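Wallpaper, Shelves and Small Toys: How One Group Collects Its Training Examples

June 30, 2018

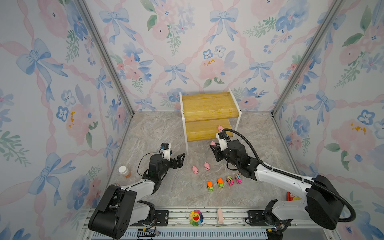

One of the two-arm cells, with pigs and cars on the floor and one pig on the lower board of the shelf.

The group at Pivov that gathers examples for two-arm robot learning does not describe its work as programming. Its lead, who asked that the piece stay on method and leave people out of it, prefers the word "bookkeeping." An operator drives the arms through a task, the cell records the joint positions and the camera views, and a training run later tries to reproduce the operator's motion from those records.

"A demonstration is one row in a ledger," the lead said. "If the row is wrong, the model learns the wrong entry. Most of my week goes into finding bad rows."

The current task set is called Carrillo and involves putting small objects on, under and beside a two-tier shelf. It was begun in May. At the time of the interview it held 522 accepted demonstrations, with another 82 rejected and stored separately.

Rejection has little to do with failure at the task. A demonstration in which the operator misses a toy and tries again is usually kept. What gets thrown out is a recording with a stalled camera stream, or one in which the operator stops for several seconds to think.

"Pauses are the worst thing you can feed it," the lead said. "The observation doesn't change and the action is zero. A model that sees enough of that will reach a pose above the object and sit there. We had an early version that would hover over a pig until we cut the power."

Toy pigs and toy cars are the standard objects in the shelf tasks. The pigs are rounded and small, so the approach angle of the fingers matters. The cars are longer than they are wide, and an operator has to decide whether to grip across the body or along it. Operators are told to grip across the body every time unless another object blocks the fingers.

"Both ways work, and a person mixes them without noticing," the lead said. "The model then averages the two and comes in at an angle that is neither one. So we picked one. I don't claim it is the better grip."

Each arm carries its own camera near the gripper. The lead considers these views more useful than a fixed view during the last part of a reach, when the arm itself tends to hide the object from anything mounted farther away. The fixed view matters earlier, while the model is choosing which object to go after and which arm should do it.

The choice of arm turned out to need a written rule. Objects near the middle of the floor can be reached from either side, and operators favored their own stronger hand. The instruction sheet now assigns the middle region by session, left arm for one session and right arm for the next — an arrangement the operators dislike but follow.

The walls of the cell are lined with printed panels, in this case ribbons, bows and large flowers in a watercolor style. The lead was brief on the subject. Plain walls gave good results in the cell and poor results everywhere else. The group now changes the panels between batches and the floor surface less often.

"With a white wall, the model can find the object by looking for anything that is not white," the lead said. "That is a fine solution and it is useless in a kitchen. A pink flower behind a pink toy makes it work harder. Our scores in the cell went down when we put the patterns in, and I was glad to see it."

Items that have no part in the task are also left in view, among them a bottle and a snack packet. Operators do not touch them. The same reasoning applies, although the lead concedes that the group has not measured the effect of loose items separately from the effect of the walls.

A session lasts 55 minutes. The layout is changed after every demonstration, and the operator who will drive the arms is not the one who sets out the objects. The lead said this was introduced after a review of the first batches, in which operators who did both jobs had started placing things where they were easy to reach.

Evaluation is done with layouts that are never used for recording. There are 29 of them, kept on printed cards, and every trained model is run on the full set. Pivov shares the cards with a second site, Wavovholm, which has its own cell and repeats the runs. Agreement between the two sites has been good on pigs and poor on cars. The lead suspects a difference in gripper wear but has no data on it yet.

Asked what would be done differently with a fresh start, the lead named the labels. Each demonstration carries a line of text stating the instruction, such as moving a pig from the floor to the upper board. Early labels were typed freely, and the same motion was written up in many different ways. They have since been corrected by hand against the recordings, and new ones are picked from a fixed list.

"I would also save the raw files from day one," the lead said. "We compressed the first camera streams to save disk space. Disk space is cheap and those sessions are gone."

The next set, named Pelon, will keep the shelf and add tasks in which one arm passes an object to the other. Recording has not started. The operators are still practicing the handoff, and the lead does not want the practice in the ledger.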